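Tistanport Tenants' Group, December minutes

Opened 7:10 p.m. Soomro's bid to repaint the stairwell came in at $600. Several members doubted it covers two coats.

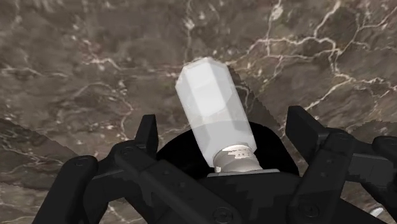 The bid doesn't mention primer either. Held over until Soomro puts it in writing.

Gomum again promised lower heating bills, up to 30 percent. No proof offered. Last year's promise saved us nothing.
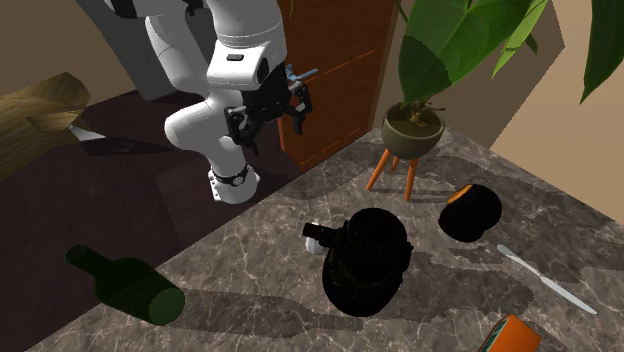
Stellska wants $189 to look at the boiler. Voted down, 2 in favor.

Closed 8:05.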